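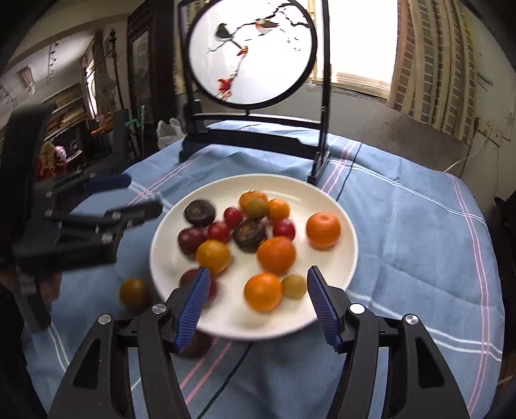 5 min read

Stop asking the planner to be right

Most of the arguments I have about robot software come down to where the thinking should happen. One group wants a planner that looks at the table, works out the whole job, and hands a finished list of motions to the controller. The other group wants one big learned policy that goes straight from pixels to motor commands. I have worked with both. My view is that the planner should stay, but that we should expect much less from it and spend the saved effort on replanning.

Take tomatoes. A plate of small mixed tomatoes is a good test for grasping software, and a harder one than it looks. The colors run from yellow-green through orange to a brown that is almost purple. Some overlap. A couple end up on the tablecloth beside the plate, one of them in the shadow of a finger. With two grippers working around one plate, some part of the pile is hidden behind a finger pad a good deal of the time.

At Plerkell we ran this kind of job with a planner called Jalano. It segmented the scene, gave each tomato a pose, sorted them by how easy they were to reach, and planned the whole sequence before anything moved. On a clean run it was lovely to watch. The trouble was that the first grasp changed the plate. Round things lean on each other, and when you take one out the others roll. By the third pick, the stored poses were out of date, and the code kept trusting them.

The usual answer was to improve perception. We did that for most of August. We got better masks on the dark fruit, which had been blending into their own shadows, and better handling of strong daylight from a window. The success rate went up a little. The failures that were left looked the same as before: a correct pose, measured at the wrong time.

What fixed more of them was a dull change. We cut the planning horizon from 12 picks to 2. The planner chose a tomato, chose a likely next one, and then threw everything away and looked again. Each plan was worse by its own score. The arms sometimes crossed over the plate when a longer plan would have kept them apart. But the plate got cleared more often, and when a grasp missed, the system went on to the next thing instead of reaching for a spot where a tomato used to be.

This costs compute. A full replan on Jalano took too long to do after every pick, so we had to strip it. The cost function went from a page of weighted terms to three. Collision checking between the two grippers moved down into the controller, which runs at 100 Hz and was already getting joint positions. I think both of those belonged there from the start. The page of weights had been tuned by several people over a long time, and none of us could say what half of them did.

People who favor end-to-end policies will say this proves their point. If short plans beat long ones, why not go all the way and drop the plan? It's a fair question. We tried a policy trained on demonstrations recorded with hand-held grippers, and its grasps were better than ours, mainly on fruit wedged against other fruit. It closed the fingers at angles I would never have written down. But it had no idea when it was finished. With the plate empty and a tomato left on the cloth, it hovered. We had no place in the code to tell it that the cloth counted too.

So we now use both. The policy does the reach and the grasp. A small planner above it keeps a list of what is still out, picks the target, and decides when to stop. The list is rebuilt from the camera each time, with one exception: an item that disappears behind a finger is kept for 20 frames before it is dropped. That single rule removed a whole class of bugs where a tomato was forgotten because a gripper was in front of it.

I would also like to see tooling catch up. Drorkex, the log viewer we use, shows the plan and the camera feed in separate windows with separate clocks. You can stare at it for an hour and not notice that the pose came from before the last grasp. Bárány, the replay tool some of our team moved to, draws every stored pose over the live view and fades it as it ages. Old poses go nearly clear. The first time we opened our August logs in it, the cause of the misses was visible in minutes, and I was annoyed at how much time we had put into masks.

There are jobs where a long plan is worth having. If the parts are fixtured and nothing moves unless the robot moves it, plan the whole thing and run it. Most tables in homes and kitchens are nothing like that. For those, I would put the next month of work into making the replan fast, and leave the plan itself a bit rough.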